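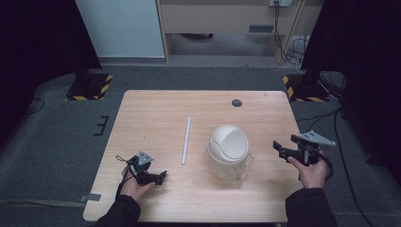 Fig. 1. Mini bin with swing lid on the study table.

Small Bins, Small Desks: does a tabletop bin get used?
Group 13: Yaa Owusu, Farzana Rana, Tadeusz Sikora
Supervisor: Celeste Sampaio
Submitted 4 Jun 2023

1. Why we picked this
Rubbish on shared study tables. Pencil shavings, gum wrappers, torn sticky notes. The big bins at Gruvthorpe are down by the stairs and people don't get up mid-assignment. So the question was whether a bin that lives on the table gets used, and what kind of lid it should have.

2. The bin
White domed lid, swings. Clear plastic base, you can see the table through it. We argued over the clear part. Farzana liked it (you know when it's full), Tadeusz thought nobody wants to look at old tissues. Both turned up in the comments later so call it a draw.

Position: middle of the table. We tried the corner first but it got knocked by elbows and bags. Middle means everyone can reach, but it does eat into laptop space. The table has rounded corners and a round cable hole near the far edge, so we kept the bin clear of that for charger cords.

3. What we did
Left the bin out for 30 study sessions in December. Emptied it after each one and weighed what was inside on a kitchen scale. Short comment slip for anyone who wanted to fill one in. Same sessions on the table next to it with no bin, just to compare.

4. Results
Total weight from the bin over the whole trial was 292 grams. Doesn't sound like much but it's nearly all paper and wrappers, so it's bulky. Table without a bin had scraps left on it most sessions. We didn't weigh those, should of.

Comments, the useful ones:
- lid swings back and touches your fingers, a bit gross
- banana peel does not fit, please put up a sign
- good for shavings
- looks like a toy but I used it

The lid was the main complaint. People pushed it with a pen or ruler so they wouldn't have to touch it. Clotilde Riviere from the Jeltden group suggested a heavier flap that drops shut quicker. Haven't tested.

5. Problems
Bin is light. Slides when you push the lid one-handed. A rubber ring underneath would probably fix it, or a bit of grip mat cut to size.
Smell, once. Someone put yoghurt in.
Sessions weren't all the same length, so the weights can't realy be compared one to one.

6. Next
Try an open-top version against the swing lid. Weigh the left-behind scraps as well this time. Ask Celeste if we can run it on two tables at once.

Raw weights and scanned slips are in the appendix folder.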